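Write the Start State Down

By Liudmyla Savchuk

Most of the disagreement I see over tabletop manipulation results has nothing to do with the policy or the controller. It comes from the layout of the objects before the first command is sent. One group reports a pushing task as solved, a second group repeats it with the same arm and the same blocks, and the numbers do not line up. After a week of email it emerges that the first group spread the blocks by hand with clear space between them, and the second tipped them out of a tray.

The draft bench protocol now in circulation among the Fulteo user labs devotes four pages to calibration and a single sentence to this subject. The sentence reads: "Objects should be placed randomly within the workspace." I think it should be struck and replaced, and I will set out what I would put there.

Start with the word "randomly." A person asked to place blocks at random will not do so. People avoid the edges, keep a finger's width between pieces, and tend to turn the flat faces toward themselves. The result is a distribution, but it belongs to the operator and changes when the operator goes on leave. At Surero we compared two operators on the same pushing task, 200 starts each, and the share of starts with at least one pair of blocks in contact differed enough that we stopped pooling their data.

Contact matters because it changes the task. A single block on open board can be pushed from any side. A block with neighbors against it can be pushed from some sides only, and a push from the wrong one moves everything. When the tool is a plain vertical rod, with no means of lifting a piece out, the controller has to separate the group before it can do anything else. A start with contact and a start without it should not be averaged into one success rate.
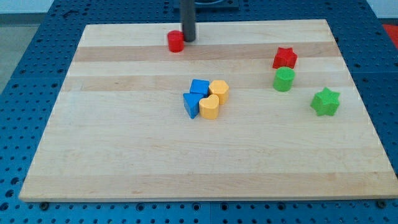 A start state with a four-block cluster near the middle of the board. The rod is beside the red cylinder.

Under the current draft, that layout and one with all eight blocks standing apart would be entered identically: eight objects, random placement. A reader of the log could not tell that the yellow heart has the blue triangle on one side and the hexagon behind it, or that the green star stands alone. If the instruction is to move the heart, the difficulty is set by its neighbors. If the instruction is to move the green star, the cluster hardly enters into it. The record needs to say which case applied.

My replacement text would require the following of any lab that reports a rate.

Each start state is generated from a seeded script, and the seed is logged. The operator places blocks to match a projected or printed layout.

Each start is assigned a contact class: none, pair, or group of three or more. Rates are reported by class, with the count of trials in each. No class is reported on fewer than 20 trials.

The gap between the target block and its nearest neighbor is logged, as is the distance from the target to the nearest board edge.

The resting position of the tool is fixed and stated. If it is not fixed, it is logged per trial.

An overhead still is kept for every start, taken after the operator's hands are clear and before motion is enabled.

The usual objection is cost. Gangadharan Joseph, who maintains the draft, put it to me that small labs run one arm and one operator, and that matching a layout adds time to every reset. It does. On our bench the added time is 16 seconds per reset with a projector, and more with paper. Against this I would set the cost of a trial that cannot be compared with anyone else's. A lab that cannot afford the extra time should run fewer trials and report them properly.

A better objection is that scripted layouts can be tuned to. A team that knows the seeds can train on them, knowingly or otherwise. The Martens procedure handles this by holding back 10 layouts and releasing them only at the time of evaluation – a reasonable arrangement, and one the draft could adopt with very little editing. It does require someone to keep the list and not leak it.

I would leave surface and block finish out of this clause. They affect friction and belong with the materials section, where the Jondum wording is already adequate. Mixing them in would give labs one more reason to treat the whole clause as optional – and the word "should" in the draft already gives them one. It ought to read "shall."

Comments on the draft close at the end of July. Mine has gone in as a change to clause 6, with the text above and a blank log sheet attached.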